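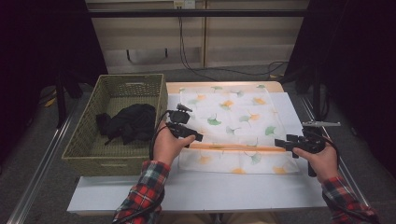 *Both grippers at the ginkgo cloth, black cloth still in the basket.*

**Can a student club get anywhere with cloth folding, or should we pick something easier?**

Posted by Iolanda Andrade

I help run an after-school robotics club, 14 members, and this year they voted for cloth folding. The idea is that a person folds things by hand with a pair of grippers, we record it, and the recordings teach a two-armed machine to do the same. The local meet at Fusach is in May.

So far they have 39 recordings. I'm not convinced. The pupils keep telling me "the more we record the better it gets", and when I ask how they know, I get a link to somebody's video. Every fold is done a bit differently depending on who is holding the grippers. One lad goes for the corners, another pinches the nearest edge and drags. Is there any point in carrying on like this? And does a patterned cloth help or hurt? We have a ginkgo leaf one and a plain black one and there have been arguments.

---

**Golshifteh Safavi**

I'd carry on, but I'd stop recording for a week and write down what a fold is. Which edge first, which hand moves, where it ends up. Ours was one side of A4. Before that we had 758 recordings from two terms and the thing we trained on them managed a decent fold now and then, which I put down to luck. We threw most of them out.

Pick one way and make everybody do it. If the lad who drags the edge can't stand doing corners, he can sort the recordings.

On the pattern, I don't believe anyone who gives you a flat answer. A white cloth on a white table worries me more than the leaves do. With ours the outline was hard to make out on screen, and if I can't find the edge I don't expect much from a program. Try a darker table cover and run both cloths again. A black cloth bunched up in a basket is a separate job from folding one that's already laid out, so don't mix the two in one batch.

Also check the cables on the grippers. Ours used to pull at the wrist and people twisted their hands to get round it.

---

**Gholamreza Rostami**

Just buy the Zeltia kit, it does folding already. We got ours in a day.

---

**Tomomi Imai**

Gholamreza, did it fold anything you hadn't laid out flat for it first? Ours didn't.

Iolanda, I'd hold back 2 recordings from each pupil and not train on them, then see how the machine's moves compare. It won't prove much with so few but it's better than a link to a video. And ask what Fusach is marking. Last time I went it was mostly the poster.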